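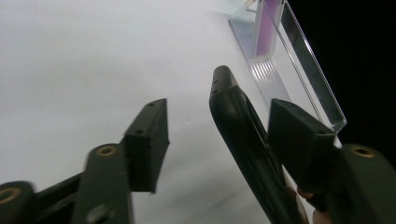
Womit kriegt man Fingerabdrücke von Acrylständern, ohne dass sie blind werden?

Mit lauwarmem Wasser, einem winzigen Tropfen Spülmittel und einem frischen Mikrofasertuch, danach mit klarem Wasser nachwischen und an der Luft trocknen lassen. Kein Glasreiniger, kein Spiritus, kein Küchenpapier.

Werkstattbuch, Mustertisch
11. März 2025

So, das musste mal ganz nach vorne, die Frage kommt nämlich jedes Mal, wenn jemand neu am Mustertisch arbeitet, und dann steht die Antwort irgendwo auf Seite zwölf zwischen zwei Kaffeeflecken. Jetzt steht sie oben. Bitte oben lassen!

Heute um 9 angefangen, den Tisch für Porkeo neu aufzubauen. Die wollen ein Telefon in Schutzhülle und drumherum durchsichtige Ständer mit ein bisschen Farbe drin, alles auf Weiß. Klingt nach einer halben Stunde. War es nicht.

Weiß auf Weiß

Die Tischplatte ist und bleibt mein Lieblingsgegner. Ein schwarzes Telefon in seiner Hülle auf der hellen Fläche sieht erst mal toll aus, richtig scharf abgesetzt, und dann geht man zwei Schritte zur Seite und sieht jeden Krümel. Ich habe die Platte vormittags trocken abgewischt, das war dumm. Das trockene Tuch schiebt den Staub nur hin und her und lädt alles auf, und das Acryl zieht ihn dann an wie verrückt. Zweiter Durchgang nebelfeucht, von hinten nach vorne, und das Tuch nach jeder Bahn umgeschlagen. Besser.

Was ich noch nicht raushabe: die weichen Schatten. Bei Deckenlicht allein wird eine Seite der Fläche immer eine Spur grauer als die andere, und auf Weiß fällt einem das sofort auf, wenn man einmal drauf achtet (und danach achtet man nur noch darauf). Habe die Tischlampe auf 51 cm über die Platte gesetzt und nach links geschwenkt, damit wurde der Verlauf ruhiger, aber ganz weg will er nicht. Vielleicht ist das auch gar nicht schlimm. Eine völlig gleichmäßige Fläche wirkt ja schnell wie ausgeschnitten. Ich lasse es bis morgen so stehen und schaue mit frischen Augen.

Telefon hochkant

Porkeo hätte das Telefon am liebsten hochkant und leicht gekippt, so dass man von der Seite auf die Kante guckt. Schöne Idee! Man sieht dann nämlich, wie dick die Hülle aufträgt und wo die Tasten sitzen, und das ist bei einer Schutzhülle viel interessanter als noch eine Rückseite von vorn. Nur ist so ein Telefon in Hülle auf glatter Platte ziemlich kopflastig. Drei Sachen probiert:

Knetpunkt unter der unteren Kante. Hält gut, solange das Telefon gerade steht. Bei Neigung gibt die Knete nach, man kann fast zuschauen. Außerdem bleibt ein Fettrand auf der Platte, den ich hinterher mit dem Fingernagel weggekratzt habe. Nicht nachmachen, Holzspatel nehmen.

Dünner Silikonstreifen, flach ausgelegt, Telefon draufgestellt und hinten angelehnt. Bisher das Beste. 21 Grad Neigung gehen ohne Murren, mehr habe ich mich nicht getraut.

Der Muvum-Clip aus der Schublade. Hält bombenfest, ist aber so ein Klotz, dass man vom Telefon nichts mehr hat. Wieder in die Schublade.

Also Silikon. Der Streifen gehört zu den Verbrauchssachen, bitte nach Gebrauch abwaschen und auf die Folie zurücklegen, sonst ist er nach einer Woche ein Fusselteppich. Ich sage das in erster Linie zu mir selbst.

Acrylständer

Die durchsichtigen Ständer sind herrlich, wenn sie sauber sind, und furchtbar in jedem anderen Zustand. Mein Vorschlag ist, den mit dem rosa-violetten Teil seitlich hinter das Telefon zu rücken. Da fängt er Farbe ein und nimmt dem Schwarz nichts weg. Ganz vorne hatte ich ihn auch mal, da guckt man nur noch auf das Rosa und das Telefon wird zur Nebensache. Porkeo fand das am Telefon (haha) erst gut und dann nach einer Stunde doch nicht mehr.

Angefasst wird an den Kanten. Mit Baumwollhandschuhen bin ich übrigens nicht glücklich geworden, die rutschen, und mir ist ein Ständer fast vom Tisch gesegelt. Saubere, trockene Hände und fest an den Kanten zupacken reicht völlig. Wer die Handschuhe trotzdem mag: liegen im Kasten 3494, unter den Ersatztüchern.

Zum Tischrand noch was. Hinter der Kante wird es bei uns schnell dunkel, und das ist eigentlich ganz praktisch, der Rand zeichnet sich dadurch sauber ab. Nur darf kein Ständer genau auf der Grenze zwischen hell und dunkel stehen, dann hat man im Acryl einen Strich, der quer durch das Ausstellungsstück läuft. Eine Handbreit Abstand, dann ist Ruhe.

Freie Fläche

Mit dem leeren Platz tue ich mich immer schwer. Ich will dann doch noch was hinlegen, ein Kabel oder eine zweite Hülle, und am Ende sieht es aus wie auf dem Flohmarkt. Diesmal bleibt viel Weiß rund um das Telefon. Im November beim Aufbau für Etance haben wir die ganze Platte vollgestellt und drei Tage später die Hälfte wieder abgeräumt, das muss ich nicht noch mal haben. Wenn das Licht weich drüberläuft, ist so eine ruhige Fläche ja schon für sich schön, da braucht es keine Deko.

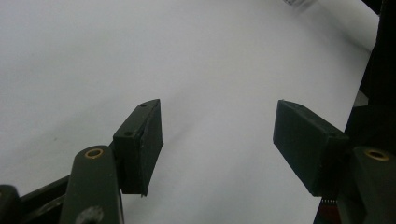 Morgen

Silikonstreifen nachschneiden, der jetzige schaut an einer Seite raus.

Lampe noch mal prüfen, diesmal bei zugezogenem Vorhang. Nachmittags kommt die Sonne rum und dann stimmt sowieso nichts mehr.

Bei Bíró nach dem matten Klarlack für die Musterbrettchen fragen. Die letzte Dose war glänzend, obwohl matt draufstand, und das Brettchen kann ich jetzt als Spiegel benutzen.

Mikrofasertücher waschen, ohne Weichspüler!! Mit Weichspüler schmieren sie, und dann fängt das Theater mit dem Acryl von vorne an.

Porkeo zurückschreiben wegen der Neigung. Ich würde bei der jetzigen bleiben, aber wenn sie es noch schräger wollen, brauche ich eine richtige Stütze dahinter und einen Vormittag Zeit dafür.

Nachtrag, kurz vor Feierabend: Telefon steht immer noch. Abdeckhaube liegt unten im Regal, bitte über Nacht drauf und beim Aufsetzen nicht am Ständer hängen bleiben.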